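Kustemine Gun Belt, 38 mm

The Kustemine is a double-layer leather belt made for carrying a holstered sidearm on the waist. Two strips of vegetable-tanned hide are bonded and stitched along both edges, with a stiffener sewn between them. The stiffener runs the full length from buckle fold to tip, so the belt resists rolling outwards under the weight of a loaded holster.

Width is constant at 38 mm and fits standard trouser loops. Thickness is 4 mm. Holsters with fixed loops or clips should be checked against both figures before ordering - a clip cut for a thinner belt will not seat fully and may ride up on the draw.
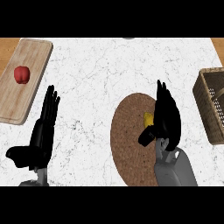

The buckle is solid brass with a single prong, held by 2 screws so it can be changed without cutting the stitching. There are seven holes, spaced at 20 mm. The closer spacing allows a small adjustment when moving from an outside to an inside waistband holster.

Sizing
Do not order by trouser size. Measure an existing belt from the fold at the buckle to the hole in use, with the holster worn if it sits inside the waistband. Belts are cut so that this measurement falls on the middle hole. Sizes run from 27 inches upwards in one-inch steps.

Breaking in
The belt is stiff when new. Wear it without the holster for a few hours at a time until it takes a curve. Do not soak it, and do not use neatsfoot oil, which softens the outer layer and weakens the bond. A thin coat of neutral wax twice a year is enough.

Options
Black or dark brown. Nickel-plated buckle at no extra charge. Edge stitching in matching or natural thread.

Delivery
Belts are cut to order at the Dinddale workshop and leave within 10 working days. Orders placed in April may take longer - the workshop closes for part of the month. For sizes outside the listed range, write to Stavros Galanis at the Markthorpe shop before ordering.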